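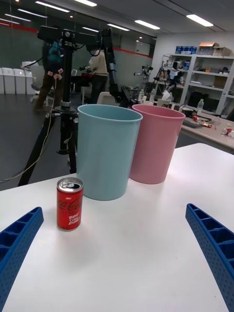

Shireen Motaung wrote to ask whether the blue one and the pink one are the same size, and whether they would stand next to each other on a table without taking up the whole thing. It's a question we hear a lot, so thank you, Shireen, and the answer is yes on both counts!

The Nendow Tumbler Pair
Sold as a set of two, one pale blue and one dusty pink

We started carrying these last September, when our little shop in Kadivthorpe was looking for a plain, cheerful plastic cup that could do more than one job around the house. The Nendow is tall and open at the top, wider at the rim than at the base, with a rolled rim that feels nice under your fingers when you pick it up. There is no lid and no pattern, and I think the two colors look their best side by side — soft enough for a white table, but different enough that you can tell yours from your sister's.
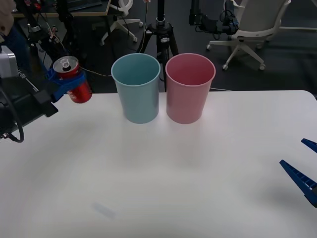 The Nendow pair in pale blue and dusty pink, with a red soda can.

People buy them for drinks, of course, but we get letters about all sorts of other uses. One family in Sutter keeps colored pencils in the blue one and paintbrushes in the pink one. Another customer uses hers for sorting at the end of a party, bottle caps in one and pull tabs in the other, and she says the children fight over who gets to do it (I would have too, at that age).

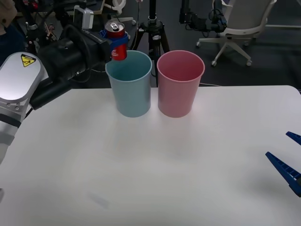 They are also handy at the craft table, on a bathroom shelf, or out on the porch with a handful of cutlery standing up inside. If you already own the Nineo tray, the pair will sit on it with space left over for a napkin or two.

Care: wash by hand in warm water with a soft sponge, and let them dry upside down on a towel. Please keep them off the stove and out of the microwave.

In the box: one pale blue cup, one dusty pink cup, and a folded care card.

Orders of 6 pairs or more ship together in a single carton. If a cup reaches you cracked, write to us within 5 days and we'll send another one out.

Item number: 127
Page updated 2 Apr 2020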